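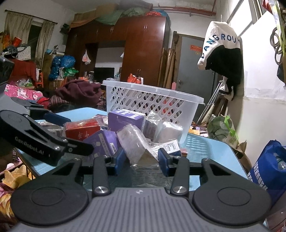 M. Agudelo

When we moved to Mornine I told everybody I was going to start walking to the store. I said it to my sister, I said it to the man who came to hook up the stove, and I believe I said it to the woman at the bank who only wanted to know my new address. Then I drove to the store for two years. It's four blocks down the hill, left at the church with the green doors, and then a long flat stretch past the feed supply, and I drove it every time, often more than once in an afternoon if I'd forgotten the onions.

Last winter the car needed a part and the part took forever, so I walked. I've been walking ever since, and I've been meaning to write down a few things for those of you who keep asking me how it's going (and for my aunt, who thinks I've had some kind of financial trouble. I have not. The car is fine now, it's in the driveway, it has leaves on it).

The first thing that changed was how I shop. I used to push a cart around and fill it up as though a storm was coming. I once came home with three jars of the same mustard over the course of a month and was surprised every time I opened the cupboard. When you have to carry it all back up a hill you get choosy in a hurry! I buy one squash. I pick up the big bag of rice, hold it a minute, and put it back and take the small one. Canned tomatoes I have learned to respect. A can of tomatoes is 800 grams on the label, and four of those in a shoulder bag will let you know about it by the time you get to the church.

My bag situation has gone through several stages. I started with the paper sacks from the store, and one of those let go on me in the rain with a dozen eggs in it, right in front of the barber shop, where there were people in the window. Then I had a canvas tote from the Jikus Bakery that I loved, but it only has the one set of short handles, and they don't go over a winter coat. Now I use an old school backpack for the heavy things, and the tote for bread and greens and whatever would get squashed. My daughter says I look like I'm running away from home. She may have a point, but my shoulders are happier than they've been in a long while.

I've noticed packaging more, too. There's such a lot of air and plastic in a bag of groceries, and when the bag is small you see just how much room it takes up. I buy the apples that sit out in the bin now, and I've gotten friendly with the bulk shelves at the back. I'm not any kind of purist about it. I still buy the crackers in the sleeve inside the box, and I will go on buying them, they're the only ones that go right with the cheese I like.

What I didn't see coming was how much I'd end up knowing about the street. You go past a house in a car and it's a house. You go past it on foot all winter and you know they've got a piano, and someone in there is working on the same eight bars, and that they always trip on the same spot. (I found myself slowing down by their gate in the spring, hoping. They got through it once in April and I nearly clapped.) There's a yard on the flat stretch where a very old quince tree leans out over the sidewalk. I had gone by that tree hundreds of times with the radio on and couldn't have told you it was there. In the fall the owner sets the windfalls out in a crate with a note to help yourself, and I did, and I made a jelly that never quite set but was lovely over yogurt.

I talk to people more. I'm a talker anyway, as you may have gathered, but I'd gotten out of the habit of talking to anyone I hadn't planned to. The 109 bus stops by the feed supply, and there's usually someone on the bench, and if you go by with leeks sticking out of your backpack they will ask you what you're making. I got a very good way of doing cabbage from a woman on that bench. You cut it in thick wedges, brown it hard on one side in butter and don't touch it, then put in a splash of broth and the lid on and leave it alone until it gives when you poke it. A little vinegar at the end. We've had it nearly every week.

Now, the hill. I won't pretend about the hill. Going down with an empty bag is a pleasure, and coming back up is what it is. In July I did it early, before the heat got going, and even so I had to stop at the wall by the Milteo Apartments and pretend to look for something in my pockets. In November it's dark by the time I start home and I wear a yellow vest that came with a flashlight we bought for camping. I counted the steps in the shortcut once, the long public staircase that goes up behind the church, and it's 297 of them. I've done that with groceries exactly one time. The road goes around and I'm glad to go around with it.

I do still drive on some days. When my mother comes to stay we take the car, and when it's ice I don't even think about it. I bought a sack of potatoes and a turkey last year and that was not a walking trip either. I used to feel I was cheating, and then I noticed I was the only one keeping score.

A couple of you wrote after my last post to ask about shoes. I wear plain lace-up walking shoes with a good tread, a half size up so I can get a thick sock in there. I tried the waterproof kind and my feet were too hot in them. If you've found a pair you like for wet leaves, please leave me a note in the comments, the sidewalk by the church is slick as anything right now and I have to go down again this afternoon. I forgot the onions.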